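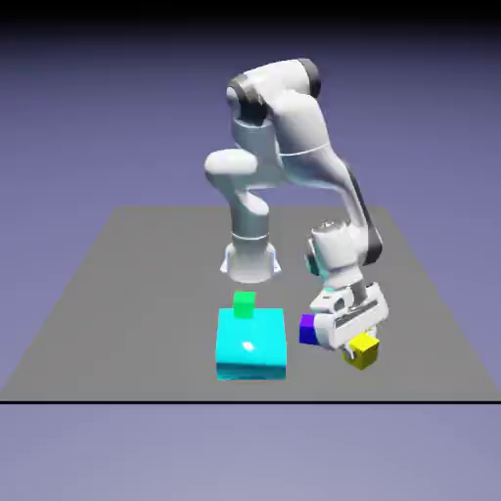 *Figure 1. Simulated arm with the gripper low beside the yellow cube. The green cube is on the cyan block.*

# Sorting arm project: report on the simulation stage

06/09/2023

## Background

The aim of this project is to build a small sorting arm on the bench in our shared workshop at Stullirura. The frame and motors are still being put together, so this report covers the control program, which I wrote and tested in simulation during August. The arm model in Figure 1 is not the same shape as the one on the bench. I used it to get the pick and place steps right before risking any real parts.

## Method

The program, which I called Pirninari, works out a path to a cube, lowers the gripper, closes it and lifts. Cube positions change at the start of each run. The large block is there as a raised surface, so the arm has to deal with two heights.

I gave each run a limit of 1,000 time steps. Anything still going after that was stopped and marked as a fail. I logged joint angles and gripper position, and used Vivideo to play back the failed runs at quarter speed.

## Results

I did 400 runs with the final settings. In 29 of them the cube was not lifted. Most of the fails had the same cause: two cubes started close together and the side of the gripper bumped the second one on the way down. A few ran out of time with the wrist turning back and forth near its limit.

An earlier version did much worse. It came down at an angle — fine on the flat, but it clipped the edge of the raised block. Moving above the cube first and then going straight down fixed this, at the cost of a slower run.

## Problems

The friction values are guesses. I copied them from the Hiebert build notes, which are for rubber pads, and ours will be printed plastic with tape on top. I expect the real grip to be weaker.

## Next steps

- Finish wiring the shoulder motor
- Measure the real link lengths and put them in the model
- Add a check for neighbouring cubes before the gripper goes down
- Repeat the runs with lower friction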